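Rekonness (novel)

Rekonness is a children's historical novel set aboard a coastal supply vessel of the same name. It was published in paperback by Fodeck and runs to 286 pages, including a map and a short glossary of ship's terms. The book is intended for readers aged nine to twelve.

Plot

The story opens in August in the harbour town of Wotcombe, where a ship's dog named Carvalho is left behind after a change of crew. The dog boards the Rekonness during loading and remains hidden until the vessel is at sea. The middle chapters follow a winter of convoy work, told in turn by the dog and by the youngest deckhand.
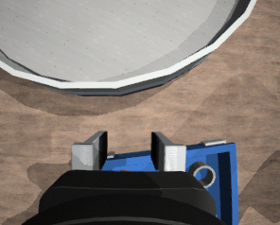

The ship is damaged at the end of chapter 12, on page 136, and the remainder of the novel concerns the tow back to port. An epilogue set 50 years later returns to the Wotcombe quayside.

Publication history

The first edition had a print run limited to 100 numbered hardback copies, sold only in Wotcombe. The paperback followed on 23 March 2025 with a revised epilogue and a new cover. Chapter headings in the paperback give the ship's position, a feature absent from the hardback.

Style

The dog's chapters are in the present tense and the deckhand's in the past. Dialogue is sparse, and technical terms are explained in the glossary.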